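3. Household Reuse of Plastic Food Containers

3.1 Setting and sample

The survey covered households in Brallville and in the smaller town of Flustby, nine miles to the east. Both towns collect mixed plastics at the curb, but neither accepts polypropylene tubs, cups or boxes, and residents are asked to put these in the trash. We wanted to know how many of them go there directly and how many are first kept and used again. Translucent containers, such as those in Figure 2, made up the largest group of kept items in both towns.

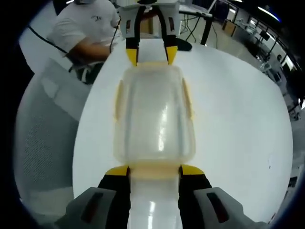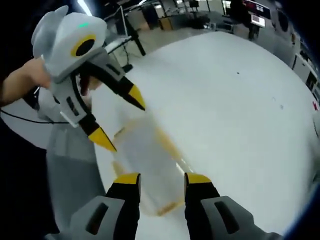
Figure 2. Translucent plastic containers: a box (first panel) and a cup (second panel).

Letters were sent to 646 addresses drawn from the water utility billing list. Of these, 190 households returned a completed first questionnaire, and 30 of them agreed to keep a container diary through January. The diary households were not chosen at random. They were the ones willing to do the work, and they were older than the full sample and more likely to own their homes. Results from the diaries should be read with this in mind.

The questionnaire was written by Hollis and Siu and tested on staff at the Brallville public library before mailing. Two questions were dropped after the test. One asked people to estimate the total weight of plastic in their kitchens, and none of the test readers could answer it. The other asked whether containers were "clean" when stored, a word that readers took in very different ways.

3.2 What counts as reuse

Earlier work on the subject uses the word reuse loosely. Lai and Chang count any container kept for more than a day after its first contents are gone. Under that rule a yogurt cup left on the counter over a weekend is a reused cup. Yuen requires a second filling, which leaves out containers kept for sorting screws, starting seeds or washing brushes whenever the owner does not describe them as being filled.

We took a middle position. A container was counted as reused if the household gave it a second purpose and could say what that purpose was. Containers that were stored but had no stated purpose were placed in a separate group, which we call held containers. The difference matters a good deal in practice. In many kitchens the held group was the larger one, and several respondents told us that filling in the form was the first time they had looked at it closely.

Lids were treated as separate items. Matching lids and bodies was a common complaint in the open comments, and we did not want a body with a missing lid to be scored as half an object. One respondent in Flustby kept a full drawer of lids with no bodies and asked that they be recorded somewhere. They appear under held containers.

3.3 Reasons given for keeping and discarding

Leftover food was the most common second purpose. Dry storage came next, mainly rice, beans and pet food, followed by workshop and garden uses. Sending food home with guests was mentioned often enough that we added a code for it partway through, and the earlier forms were then read again. This use is unusual in that the container leaves the household and its later history is unknown. Respondents did not seem to mind losing it. Several said they kept cheap containers for exactly this purpose and would not lend the ones they had paid for.

Reasons for discarding were more varied. Staining and smell were named often, especially after tomato sauce or curry. Cracks at the rim were named by people who used their dishwashers daily. A smaller group threw containers out on a schedule, usually before a holiday or a move, without checking their condition.

Safety concerns came up less than we expected. Where they did, they were tied to microwave heating, and most of the people who raised them still used the same containers for cold food. A few had gone over to glass jars but kept the plastic ones for the freezer, where glass had broken on them in the past.

3.4 Differences between the two towns

Households in Flustby kept more containers than those in Brallville and kept them longer. Part of this is a matter of space — Flustby houses are larger, and most have a basement. Trash service is also different. Flustby residents pay by the bag, while Brallville residents pay a flat fee through their property tax. We cannot separate the two effects with the data we have. The diary group was too small to divide by town, and the questionnaire did not ask about storage space except in one general item on kitchen cabinets.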